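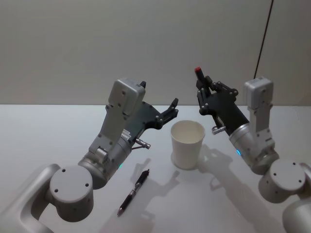
Po-yen Chiang wanted to know why we can't just record the joint positions and play them back. Great question, and I promised to deal with it in these notes! Playback is fine until the cup moves a little, and then your arm closes on air. So for Lab 16 you'll be writing code that looks first and moves second.

The task is the desk tidy: pens and markers go in the paper cup, cup stays standing. You get two arms to do it with, and the Kitach scheduler decides which one has the right of way. I'd start with one arm only (really, park the other one) and bring in the second when your grasp works.

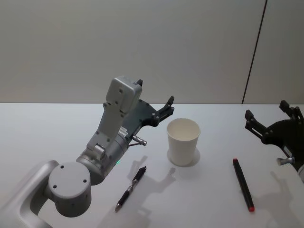 Fig. 1. Cup, pen and marker on the table, with both grippers open.

A thin barrel is fussy to pick up. Close on the middle, keep the fingers square to it, and go slow for the last bit – most of the March crashes were people in a hurry.

1. Find the cup rim and save its center.

2. Plan the drop so the low end goes in first. Both grippers can end up very close together over the cup, so turn on the collision check before you run anything.
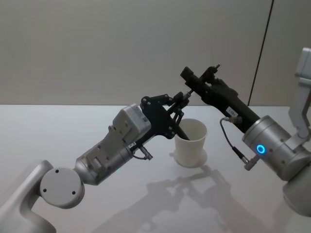

3. Open, lift straight up, then back away. If you back away first you'll drag the cup with you.

4. Log the run in Dudisby and start on the next item.

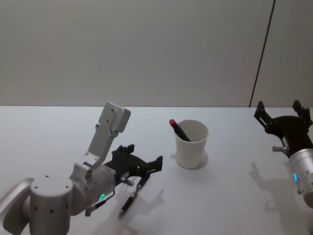
Fig. 2. Marker in the cup, pen still on the table.

Scoring is out of 100, and a tipped cup costs you 16. Bring your log to the demo on May 3, 2025.

Comments

Yen: Does the pen have to go in tip down?
Reply: Nope, either way up is fine.

wodeo_fan: got 96 on the practice run!! step 3 saved me

Related
Lab 15: Calibrating Two Arms
Getting Started with Kitach
Reading Your Dudisby Log

Contact: Wodeo Robotics Lab, Room 1459 | © Wodeo | Back to top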